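Reviews > Teaching and Training Kit > Hand Teleoperation

Search reviews: headset hand tracking without gloves

Skuneta hand-teaching kit: a long look after a long borrow

Reviewed by Kartini Setiawan, 2025-11-29

14 comments | 86 shares

I should say at the start that I came to the Skuneta as a bit of a grump. For years I've taught robots the old-fashioned way, taking hold of the arm and dragging it through the job while it grumbles in my grip, and I had got quite fond of that. You feel the weight of the thing, and you learn where it doesn't like to go. So when Dilwyn Rosser, who shares my workspace and most of my biscuits, suggested we try a kit where you put on a headset and wave your bare hands about, I made a face. He ordered it anyway (bless him), and we kept it for 12 weeks.

What you get is a licence for the software, a calibration card, a little base unit that sits between the headset and the robot, and a printed guide that I really did read from cover to cover. You bring your own headset and your own arms. It took us most of an afternoon to get the two talking to each other, and I put a good hour of that down to the guide, which tells you to save your hand profile on page four and doesn't explain how to make one until page nineteen. Once that was sorted we didn't have to touch it again, apart from when somebody new had a go and needed a profile of their own.

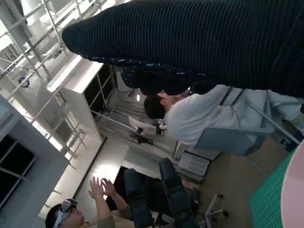

Hand tracking is the part I expected to dislike and have ended up telling everybody about. I'd been using the Stenda gloves before this, and they're good gloves, but they are warm, they come in two sizes (neither of them mine) and you can't scratch your nose. With the Skuneta you lift both hands with the fingers spread, just as the person in the white headset is doing at the left there, and there's nothing on them at all, only an ordinary tan sleeve at the wrist. Do give yourself elbow room, though! A busy workshop with chairs and shelving all about is fine so long as your own little patch is clear, and I'd want someone with their eyes on the floor whenever the person driving has theirs covered.

How does it feel? Well, the fingers are lovely. I opened my hand and the robot's hand opened, and I'm afraid I said "oh!" out loud like a child at a puppet show. There is a small delay, which the software shows in a corner of the headset view, and for slow work I stopped noticing it after the first morning. If you move quickly you do notice, and you start to overshoot and then correct and then overshoot the other way, and it all gets a bit seasick. My advice is to move as though you were carrying a very full cup of tea. There's a smoothing setting that helps as well, and we settled a touch above the middle.

Thumbs are the weak spot. Mine are short and the robot's are not, and the kit has to guess how one should become the other. Out of the box it guessed badly, so that I'd think I had pinched something and the robot would be pinching the air just beside it. There's a slider for this, hidden under "Advanced", and I do wish they'd bring it out where people could find it. Dilwyn, who has hands like a pair of garden forks, never needed to touch it.

The other thing to know is that you don't feel anything. Of course you don't, but it's one thing to know it and another to close your fingers round a soft thing and have no idea whether you're holding it or squashing it. You learn to judge by eye, and some people take to that faster than others. Coming from years of hands-on teaching I was slow, and it was a fortnight before I trusted myself with anything I minded about.

For practice we like plain household jobs, done down on the floor on a mat where nothing has far to fall. Bread is a very good teacher, if you ask me. It's light, it's an awkward shape, and the bowl gives you a rim to get over, so you can't just swoop in from the side. You have to come down from above with the wrist turned properly, and you find out in no time whether your calibration is any good. 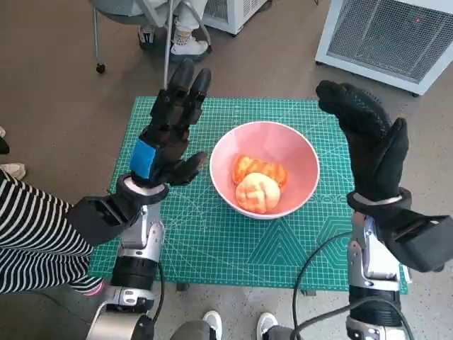

Two black robotic hands either side of the pink bowl, with the bread still in it.

Now, recording. This is where the kit earns its keep. You start and stop each go with a gesture, a fist held for a moment, and every attempt is saved with the hand positions and the camera views lined up in time. In our longest stretch we saved 702 attempts, and I threw out around 300 of them, mostly early ones where I'd dithered. Throwing them out is easy, thank goodness. You get a list with a short preview of each, and you can mark the poor ones without opening them. I used to do this job with the Skasby recorder and a notebook, and I don't miss it, although the Skasby's export was quicker and I never once had it ask me to sign in again halfway through.

The signing in is my biggest moan. If your connection drops, even for a second, the Skuneta wants your password before it'll save anything more, and you have to take the headset off to type it. The attempt you were in the middle of is gone. I lost a really beautiful one that way and had to go and stand outside for a bit.

Comfort is mostly down to your headset, so I can't blame the kit for my sore forehead. Shoulders are another matter. Holding your arms up is tiring in a way that dragging a robot arm isn't, and after half an hour I was drooping, and my recordings drooped with me. We took to swapping over every 20 minutes. The kit has a "rest" gesture that freezes the robot where it is while you lower your hands, and I used it constantly. When you come back it waits for you to match its pose before it lets you drive again, a nice careful touch.

I did write to their support people twice. The first reply came the next day and was very kind and sorted out the thumb business. The second, about the passwords, said it was "on the list", and it was still on the list when our time ran out.

Should you buy it? If your robot has proper fingers and you want to teach it fiddly two-handed things, then yes, I would, and I have. We bought ours in the end. If you've a single arm with a simple gripper I'd save your money and carry on leading it about by hand, or look at the Phí controller, which is cheaper and perfectly good for opening and closing. For anyone in between, see if you can borrow one first, and try it for more than a day, as the first day is all giggling and the second is all shoulders.

Four stars out of five from me. Dilwyn says four and a half, but he didn't lose the beautiful one.

Was this review helpful? 86 shares | 14 comments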